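Desk stapler jams every 2 pages, replace or fix?
Posted in Office & Desk Stuff, June, by papertray_9
Last updated: June, 4:15 pm

ok so I run the sign-in packets for a night class, 320 sheets a term give or take a reprint. The old Truken has started eating staples. Folds one leg flat, leaves the other sticking up, stabs whoever grabs it next. Cleaned it twice. Do I fix or just buy new? Budget is 15 bucks, not a penny more.

gluestick_mo wrote:
Buy new. Life's short. Got a Gumus last year, full strip, no jams so far. Truken springs go soft and thats the end of it.

hollowpunch wrote:
Disagree. 9 times out of 10 its the wrong staples. Check the box. If they're the cheap Netis refills the legs are too thin, they buckle. Get Nakajima ones, try again, THEN complain.

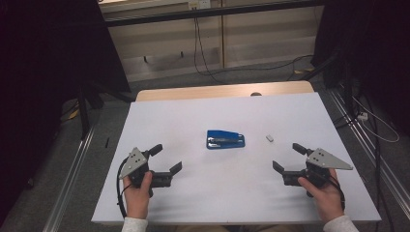
papertray_9 wrote:
Checked, they were Netis, ugh. Still want a backup for the desk though. Color matters more than I thought, the old gray one vanishes under paper and I spend half the class hunting for it. A glossy blue one like that on a white top, you'd spot it from the door. Little white eraser next to it, not so much, those I lose weekly. Anyway does a blue one staple any diffrent or am I paying for paint?

gluestick_mo wrote:
Paint. But paint you can find.

hollowpunch wrote:
Put colored tape on the one you have. Free. Also keep the eraser in a dish, white on white is asking for it.

papertray_9 wrote:
Tape gets gummy in summer, tried it on the hole punch. Ordered the Nakajima refills, will see. If it still folds legs I'm going blue.

COMMENTS

tabbedfolder: open it all the way and look at the little metal plate, might be turned to the outward setting. Mine was. Felt dumb

mrs_ringbinder: don't tape it. residue everywhere

inkwell22: 15 bucks is plenty for a stapler, who's paying more

tabbedfolder: half my office apparently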